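4. Pose Tracking and Segment Labelling

Last updated: October 4, 2018

4.1 Masking the tool in its own view

The tracker described in Section 3 assumes that most of what the wrist camera sees is fixed in the room. With a hand-held gripper this does not hold without further work. The fingers and linkages fill a large share of the lower image, and they move with the camera. Corner points found on them appear to stand still while the table slides past, and an estimator that trusts such points will report less motion than took place. The brass-coloured bushings are the worst offenders, as they give small, round, high-contrast marks that the corner detector prefers to almost anything on the table.

Otik therefore applies a mask before any points are selected. The mask is not a fixed shape, because the area covered by the fingers changes with the opening width. A table of outlines is built once for each tool and indexed by the measured opening, with straight-line blending between stored entries. When the fingers are shut, the outline is at its narrowest across the fingertips, and objects directly behind them, such as a bowl and a dish at the edge of a placemat, remain in part available to the tracker on either side. 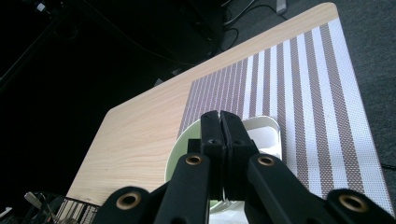

Uwe Frerichs, commenting on an earlier draft, held that the mask should be learned from recordings and that a stored table would fail as soon as a finger was refitted at a slightly different angle. The point is a fair one. In the present version the outline is widened by 2 pixels on every side, which absorbs small errors of assembly but discards usable image area near the fingertips. A learned mask was tried by Nilton Benavides in the Verura branch of the code and was set aside when it began to include dark objects lying next to the tool. The question remains open, and the interface has been written so that either method can be used without changes to the tracker.

Once the tool has been removed, the number of points left depends on the surface below. Each image is divided into equal cells and a limit is placed on the number of points taken from any one cell. Without this limit the striped placemat would draw nearly all of them, and its repeating bands are easily matched one stripe out of place. Matches on repeating texture are kept only if they agree with the motion predicted from the inertial sensor.

Bare tabletop presents the opposite problem. Faint grain gives long, weak edges which fix the camera position across the grain but say little about movement along it. Irregular blotches in the surface are of more value than their size suggests, and the detector threshold is lowered locally in cells where nothing stronger has been found. Wire racks are treated with care. The crossings of rods at different depths produce corners that belong to no real point in space, and these are removed by a check on their depth over several images.

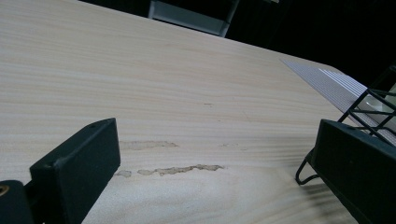

4.2 Hands and moved objects

A second class of error arises when an object is moved by something other than the tool. Operators are free to use a bare hand to steady or place an item, and the tracker has no direct measure of this action. If a basket held in the hand covers much of the view, the points on it can outnumber those on the table. The estimator may then follow the basket.

Two measures are in place. First, the wrist camera's motion is predicted over short intervals from the inertial sensor alone, and a group of points that moves together but against this prediction is marked as a separate body. Secondly, a skin and sleeve detector, taken from the Cuadros library, marks regions in which a hand or forearm is likely to be present. Points inside these regions, and points on any object whose outline meets them, are given a lower weight. They are not deleted, as a hand resting on a still object does no harm and its surroundings may be all that is left to track.
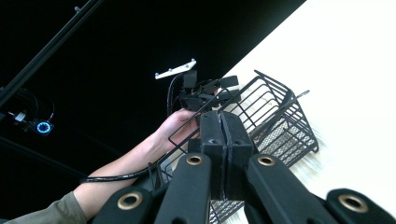
The weights are restored gradually after the region clears. An early version restored them at once, and the sudden return of many points caused visible steps in the estimated path. Skarphéðinn Eyvindsson proposed the present rule, under which a point regains full weight only after it has agreed with the table plane for 37 consecutive images. The value was chosen by trial on a set of 123 recordings and has not been tuned for any other camera.

4.3 Joining the wrist and head views

The head camera sees both tools, the table and the objects on it, and is used to place the two wrist paths in a common frame. It also supplies the labels. A segment is marked as "carry" when a tool's measured opening is steady and an object keeps a fixed position between its jaws in the head view. Thin utensils are hard to assign by this rule. A spoon held above the placemat and a spoon standing in a caddy may share much the same outline, and the planner must know which of them is in the gripper.
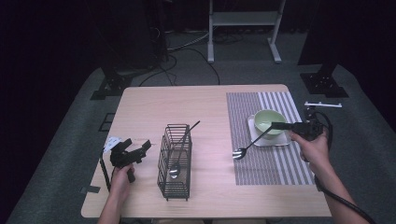
Source: Otik project recordings, head view. Prepared by Imke Rathjen.

Figure 6. Head view used for labelling, with one spoon in the caddy and another in the jaws of the right gripper.

The assignment is made by following the handle. A line is fitted to each handle and extended towards the nearest tool outline, and the object is assigned to that tool only if the line meets the jaws. Cases in which the line meets neither tool are passed to a person for review. The review screen, written by Roxana Echeverri, shows the wrist and head images side by side with the proposed label and accepts a correction by a single key.

Joined paths are stored in the Trostport format, with a limit of 4000 map points for each recording. Where the limit is exceeded, points seen by only one camera are dropped first. The effect of this reduction on the trained policy is examined in Section 5.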